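Carrying and Setting a Long Board by Hand

Before lifting, clear the path and set two supports at the far end. Check both faces and edges for splinters, and knock down any rough spots with sandpaper. Mark the midpoint in pencil. On a 254 cm board it falls at 127 cm.
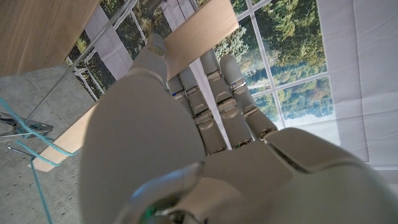
Last updated: Dec 29, 2023

Grip a pale, fine-grained wooden plank with the thumb flat against the near face and the fingers over the far face. Pressure goes into the faces – the edges only need to be steadied. For boards over 11 kg, use two people, one near each end.

1. Lift with the board on edge to limit sag.
2. Keep the leading end slightly high through doorways.
3. Lower the far end onto its support first, then the near end.
4. Turn the board onto its face and let it overhang each support by roughly 3 inches.

Indoors, leave new boards flat on spacers for a few days before cutting. In July, or in any damp spell, allow a full week.

Related: Storing Sheet Goods Upright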